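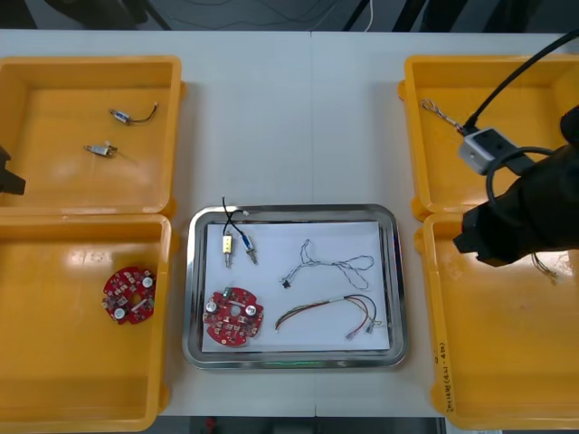 Figure 7.1 Two-arm sorting cell, seen over the table. Yellow-orange bins at the sides, metal tray with mixed parts near the lower center.

Chapter 7
Rules for the Shared Table

In Chapter 6 we treated the robot arm as a machine that works alone. In many workshops this is no longer the usual case. Two arms stand at one table, they reach into the same tray, and a person comes several times in an hour to bring new parts or to take away full bins. The arm itself may be approved and well made, and the cell can still be unsafe or simply bad at its work. Most of this chapter is therefore concerned with the table and what lies on it.

We will follow one cell from its first drawing to its daily use. It was built at the Drurkside training workshop for sorting small electrical parts: circuit boards, solenoid-type parts and wire harnesses. The workshop wrote its own house rules, called the Dolwood rules after the building in which they were first tried. They are short, and they do not replace the national standard that applies in your country. Read that standard first. The house rules say how the people at one table agreed to follow it.

The Dolwood rules begin with zones. Each arm has a side of the table which belongs to it, and the bins on this side are served by this arm only. The tray is a common zone. Only one gripper may be inside the common zone at any time, and the control program must enforce this, also during manual operation and during teaching. In the Drurkside cell the clearance between the two grippers is never allowed to go under 300 mm while either of them is moving at working speed.

The second group of rules is about parts. Rigid parts such as a circuit board can be described to the robot by an outline and a grasp point. Wires can not. A harness changes its shape each time it is put down, and a loop may catch on the gripper, on the rim of a tray or on another part. For this reason the rules ask for a slow lift after every grasp of a wire – the speed limit is given in Section 7.4 – and a check that only one item has left the tray.

The third group concerns marking and records. Every bin must carry a label that a person can read from the loading side. Every stop is written in the log, including the short ones which the operator clears in a few seconds. In November the log of this cell had 222 entries, and we will use them in Section 7.5 to practice the sorting of causes.

Before you continue, you should be able to explain the difference between a protective stop and an emergency stop (Section 6.2). If this is not clear, please go back to it now.

7.1 Who Is Responsible for the Cell

The company that sells the arm answers for the arm. The company that joins arms, grippers, table and program into one cell is called the integrator, and it must make the risk assessment for the whole. At Drurkside the integrator was Castent, a small firm, and the assessment was repeated when the second arm was added.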